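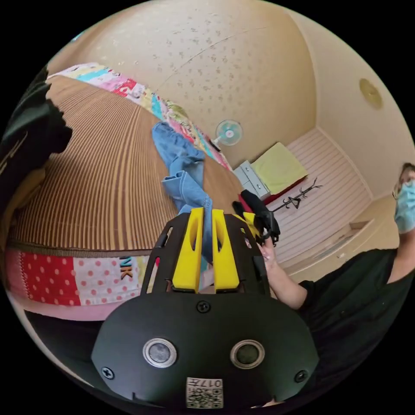 *The striped cover, with the patchwork along the far edge. October.*

I still don't trust this bed cover. The Lilano leaflet said the brown and beige stripes would "settle the room," and I can't say the room feels any more settled than it did in September. Stripes that fine make me feel I ought to be straightening something all the time.

The patchwork I like better, though I doubt it belongs with the rest. Pink, turquoise, yellow, red, little prints on some of the squares. It looks like it came from a happier house. My sister-in-law says the two "talk to each other." Maybe they do. I haven't heard it.

Tried the folding method from the Wornham booklet again this morning. 24 pages on making a bed! It claims you can do the whole thing in 30 seconds. I gave it 20 minutes and then did it my own way, which is to pull from both sides until I'm tired of pulling.

Prilleck has a plain gray one in the window. I suppose I'd find something wrong with that too. Will leave this one on until the cold weather and see. Pillowcases still need washing.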